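Sorting and Storage of Reusable Tableware in a Shared Student Kitchen

Project report, second year, Household and Facility Studies
Authors: Tatiana Koubek, Vlastimil Ondrejka
Site: Grasetska hall of residence, ground floor kitchen

1. Background

The Grasetska kitchen serves three corridors. Until January it supplied disposable cups and plates for shared meals. These were replaced by a pool of reusable plastic tableware, bought second-hand and therefore mixed in size and shape. The pool holds 224 pieces. The hall office asked for a study of how much shelf space the pool needs and how many pieces go missing between meals.

Coloured plastic bowls, cups and a plate 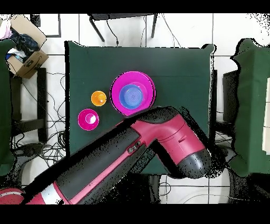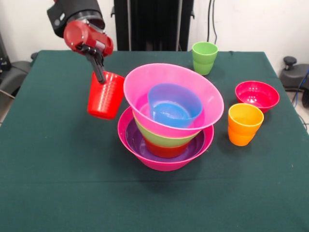 2. Aims

The project had two aims. The first was to compare two ways of storing the tableware: by type (all cups together, all bowls together) and by set (one bowl, one plate and one cup kept as a unit). The second was to measure losses over one teaching term and to find out where the missing pieces went.

Washing was left out of the study. The dishwasher at Grasetska is shared with the staff canteen and its running times could not be changed.

3. Method

3.1 Shelf space

The kitchen has one open shelf unit of 3 boards. Usable height between boards was measured at both ends and in the middle, as the lower board sags slightly. The smallest of the three readings was used in all calculations.

Stack height was measured with a steel rule for stacks of two, four, six and eight pieces of each type. The increase per added piece was taken as the stacking pitch. For pieces with straight walls the pitch was close to the full height of the piece, and these were counted as non-nesting.

3.2 Losses

A full count was made at 21:00 after each shared meal. Pieces found outside the kitchen were recorded with the place where they were found. A piece was classed as lost if it did not appear in three counts running. In total, 745 removals from the shelf were entered in the log. A removal means one piece taken out for one meal, so the same cup may appear many times.

3.3 Interviews

Short interviews were held with residents who cooked at least once a week. The questions covered how easy it was to find the right piece, and whether they put items back in the same place. Answers were written down by hand and coded by both authors separately – differences were settled by discussion.

4. Results

4.1 Storage by type

Storage by type used less board length than storage by set. The gain came almost entirely from the bowls, where the sloping walls allow a short pitch. Cups gave little gain. Two of the older cup shapes jam when stacked more than four high and have to be twisted apart, and residents tended to leave these on the draining rack.

4.2 Storage by set

Sets were quicker to take out but slower to put back. After two weeks most sets were incomplete, usually lacking the cup. Residents said that they took cups at other times of day for water or tea and did not think of them as part of a set.

4.3 Missing pieces

Of the pieces found outside the kitchen, 102 entries were for cups. Most came from the study room and the laundry corridor. Plates were rarely found outside the kitchen. The losses were uneven over the term, with a clear rise in the last fortnight before examinations.

5. Discussion

The results agree in part with Mansour, whose pitch method was used here with small changes. Mansour assumes that all pieces of one type have the same wall angle. This is not true for a second-hand pool, and the calculated height was too low for mixed stacks of bowls. We suggest measuring the worst pairing and applying it to the whole stack.

The Zoltach shelf insert was considered for the cups but not tested. Its depth is greater than that of the middle board, and fixing it would have meant drilling into the wall.

The log has one weak point. Removals were entered by residents themselves, and some late meals have no entries at all. The evening counts are more reliable, as they were always made by one of the authors.

6. Recommendations

Store bowls and plates by type on the two lower boards. Keep cups on the top board in single rows, with the two jamming shapes withdrawn from the pool. Place a return crate in the study room and empty it daily during the examination period.

A second count is planned at the Pondumport hall, where the pool was bought new and all pieces of a type are identical. The measuring sheets and the coding list for the interviews are kept in the department office.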